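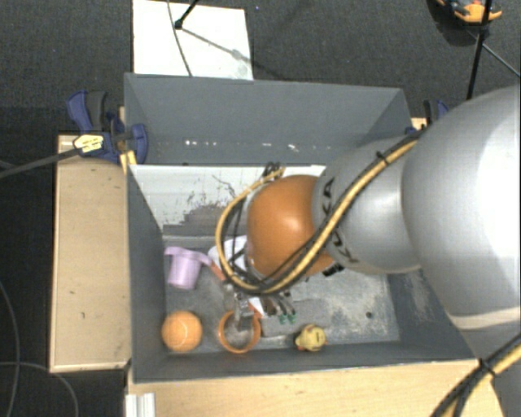

Tidying a toy box still separates a research arm from a household appliance, and I have started using it as my yardstick for the whole field. The parts are cheap and light, and a four-year-old can do it while complaining.

The difficulty is in the contact. An industrial arm repeats a taught position to a fraction of a millimeter, and for 30-odd years that was the job: same part, same fixture, same pose. A bin of mixed objects has no fixture. A ball rolls when one finger touches it before the other. A thin ring has to be taken by its wall. Anything lying against the side of the bin leaves no room for a finger behind it, and the planner has to push it clear first or give up.

I keep a spreadsheet of pick results from people who will share raw logs. The best set I have so far is from Stosaron, 2,125 attempts on loose household items. Of those, 689 ended with nothing in the gripper. I went through the failures and tagged them by hand. Most were objects near a wall or corner. The second group was two items lifted together, which their log counts as a failure and a vendor's brochure would probably count as two successes.

Speed is the other column. The Platunach cell I watched in October averaged some 60 seconds per item when it was allowed to retry. At that rate a living room floor takes most of an evening. Retries are fine in a warehouse tote with a person on call for the leftovers. At home the person on call is you.

Shop-floor work is further along. Trurnov runs bin picking on cast brackets through the night shift with one part number per bin, known geometry, and a chute that doesn't care about orientation. I would buy that today. Change it to 66 part numbers and I would want to see a month of logs first.

So my answer is still no for chores and yes for some sorting. I'll rerun the numbers when Ghasemi releases the second batch, which was promised for December. I want the wall-contact cases split out this time, with the grasp width recorded for each attempt.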